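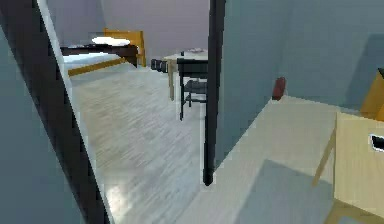 Blick durch eine schmale Tür in ein Zimmer mit hellem Holzboden, Computergrafik

Warum Holz arbeitet

Holz verändert seine Größe. Fachleute sagen dazu: Das Holz arbeitet. Im Sommer klemmt eine Zimmertür, im Januar lässt sie sich leicht schließen. Zwischen den Dielen eines Fußbodens öffnen sich im Winter Fugen, in die eine Münze passt. Einige Monate später sind die Fugen wieder zu. Die Ursache ist Wasser.

Woraus besteht Holz?

Ein Baumstamm ist aus sehr vielen kleinen Zellen aufgebaut. Bei Nadelbäumen wie der Fichte haben die meisten davon die Form langer, dünner Röhren. Sie liegen in Längsrichtung des Stammes nebeneinander wie Trinkhalme in einer Packung. Im lebenden Baum leiten viele dieser Röhren Wasser von den Wurzeln nach oben.

Die Wände der Röhren bestehen zu einem großen Teil aus Zellulose. Zellulose bildet feine Fäden. Zwischen diesen Fäden ist Platz für Wasser.

Wo sitzt das Wasser?

In frisch gefälltem Holz gibt es zwei Arten von Wasser. Das freie Wasser füllt die Hohlräume der Röhren. Das gebundene Wasser sitzt in den Zellwänden.

Beim Trocknen verschwindet zuerst das freie Wasser. Das Holz wird dabei leichter, aber nicht kleiner. Erst wenn auch das gebundene Wasser aus den Wänden entweicht, rücken die Fäden zusammen. Dann schrumpft das Holz. Das Fachwort heißt Schwinden. Nimmt das Holz wieder Wasser auf, werden die Wände dicker. Das nennt man Quellen.

Auch altes, trockenes Holz tauscht Wasser mit der Luft aus. In der Luft ist immer Wasserdampf enthalten. Ist die Luft feucht, nimmt das Holz etwas davon auf. Ist sie trocken, gibt es Wasser ab. Im Winter ist die Luft in beheizten Räumen meist besonders trocken.

Warum wird ein Brett schmaler, aber kaum kürzer?

Die Zellulosefäden verlaufen überwiegend in Längsrichtung der Röhren. Das Wasser schiebt sich seitlich zwischen sie. Deshalb wird ein Brett beim Quellen vor allem breiter und dicker. Die Länge bleibt fast gleich.

Ein Rechenbeispiel: Ein Brett ist 300 Millimeter breit. Bei einer Änderung um ein Prozent gewinnt oder verliert es 3 Millimeter. Bei einem Brett von 400 Millimetern sind es schon 4 Millimeter. Aus diesem Grund werden für Böden gern schmale Bretter verwendet. Die Bewegung verteilt sich dann auf viele kleine Fugen.

Was macht die Tischlerei?

Paraschiva Rusu arbeitet in der Tischlerei Olteanu und verlegt dort Holzböden. Die Bretter liegen vor dem Einbau mehrere Tage in dem Zimmer, für das sie bestimmt sind. So passt sich ihre Feuchte der Raumluft an. Mit einem Messgerät prüft Frau Rusu, wie viel Wasser im Holz ist. Am Rand lässt sie einen Spalt zur Wand frei, die Dehnungsfuge. Später verdeckt eine Leiste den Spalt. Ohne ihn könnte sich der Boden beim Quellen nach oben wölben.

Versuch: Der Zapfen als Feuchtemesser

Du brauchst einen trockenen, geöffneten Kiefernzapfen, ein Glas und Wasser.

Lege den Zapfen in das Glas und fülle Wasser auf, bis er bedeckt ist. Wenn er schwimmt, beschwere ihn mit einem Löffel. Sieh nach 20 Minuten nach und dann noch einmal nach 2 Stunden. Die Schuppen schließen sich. Lege den Zapfen danach auf die Fensterbank. Wenn er trocken ist, öffnet er sich wieder.

Die Schuppen haben zwei Schichten. Die äußere quillt stärker als die innere, und dadurch biegt sich die Schuppe nach innen.

Wörter zum Merken

Schwinden: Holz gibt Wasser ab und wird kleiner.
Quellen: Holz nimmt Wasser auf und wird größer.
Dehnungsfuge: Spalt, der dem Holz Platz zum Quellen lässt.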